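Filed under: Workplace Safety, Checklists
Search this site... Go

My walk-through list for the Greveck building, with comments

I do this one every September, before the heat comes on and everybody shuts the windows. It takes me most of a morning if I don't stop to chat (I always stop to chat).

[x] Front exit. Opens fully, closer works. Somebody had parked the Prininent delivery cart in front of it again, so I moved it and left a note. A friendly note!

[x] Fire extinguishers. Both gauges in the green. The tag on the one by the stairs is so faded I had to take it to the window to read it.

[ ] Stair lighting. Second landing flickers. I've put in for a new fixture, and until it comes please hold the rail.

[x] Ladder. Rated for 320 pounds, feet are good, no bent rungs. Still my favorite thing we ever bought.

[ ] Extension cords. Found 2 plugged into each other behind the copier, feeding a space heater. Come on, folks. Heater's unplugged and sitting in my office if you miss it.

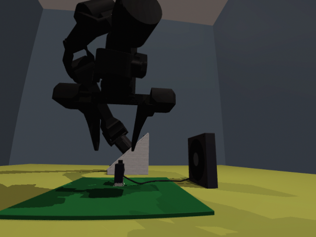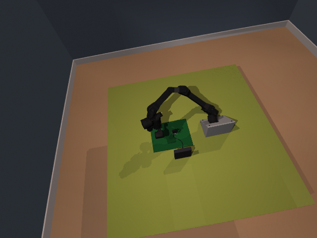 [x] First aid kit. Restocked with a box of 100 bandages, because the small ones vanish like candy. Burn gel was out of date and got tossed.

[ ] Storage shelves. The Galanis unit still isn't anchored to the wall. This was on my list last year too, and I'm a little embarrassed about it. Heavy boxes go on the bottom until it's done, please.

[x] Water heater closet. Clear all the way around, no drips, no mystery paint cans.

[ ] Back lot. The curb by the Zerum side has crumbled some more and it's a real ankle-twister after dark. I sprayed it orange for now and asked for a price on fixing it.

Four boxes still open, and I'll go around again once the landing light is in.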